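Subject: Re: [clamoveck-frames] Easel backs that won't stay up, and what to lay them on

Hello all,

I've been meaning to answer this one since the start of November and kept putting it off until I had a free evening, so forgive me if most of you have moved on to mounts and mats by now. The original question is copied in so that nobody has to go digging for it.

> I have a box of wooden frames with the strut sort of back, the kind
> with a single leg that swings out, and a good few of them lean or
> slide down flat when I put them on the shelf. I don't want to screw
> anything into the wall (rented flat). Is it worth mending the legs or
> should I just buy new backs? Also, what do you all lay them on while
> you work? My kitchen table is old pine and every crumb on it seems to
> find its way on to the glass.

Well, I would mend them, nearly every time. A new back is never quite the size it says it is, and you end up trimming the board with a craft knife and swearing at it. I bought a pack of Prano backs a while ago and used 2 of the lot, and the rest are still in the cupboard under the stairs if anyone wants to pay the postage.

What I do first is put the frame face down and look at how the leg meets the back. Nine times out of ten the trouble is there. If it's a metal hinge with little tabs, the tabs have worked up out of the board and you can press them down again with the handle of a spoon. If it's glued, the glue has gone, and you want to scrape off every bit of the old stuff before you put any more on, or it will only hold to itself and come away in a lump. Leave it overnight under a heavy book. I know the tube says an hour. I have believed the tube before and been sorry.

Then check the foot of the leg. A foot that was cut dead square sits on one edge when the leg is out at an angle, and on a polished shelf it skates. A scrap of felt or a dab of that rubbery Bilgin stuff does wonders. Put a bit of ribbon between leg and back as well if yours has lost it, about a hand's width, so the leg can't splay any further than it should.

As for what to lay them on, I'm all for something smooth and wipeable with cloth down either side of it. Marble pattern is lovely for this, you can see a crumb or a splinter at once and it's gone with one wipe.
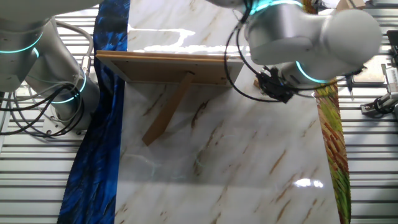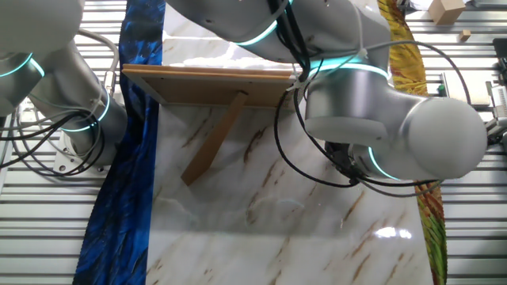
Face down with the stand leg out to the lower left in both, and fabric along the two long sides.

The cloth is handy for setting the frame down on when you want to turn it, and for parking your tweezers where they won't roll. Mine are offcuts from a pair of curtains, hemmed very badly by me, and they go through the wash with the tea towels. If your table is old pine I'd put a folded blanket under the smooth sheet too, as it does quieten things down and it stops the whole business rocking where the boards have cupped.

One more thing and then I'll let you go. Do take the glass out before you press hard on any hinge! I cracked one that way, a big old Clasby frame that had been my aunt's, and I've never found glass the right thickness to replace it.

Warm wishes to everybody, and do write and say how you get on.

One of our longer-standing members wrote back to say that she agrees about the ribbon but would go without the blanket, having found that anything soft underneath lets the corners of a larger frame open up when you lean on the back. She uses a sheet of hardboard straight on the table and saves the blanket for the drive to the framer's. She also asked whether anyone has tried linen tape in place of ribbon, as she has 7 metres of it left over from mending books and would be glad to see it go to some use.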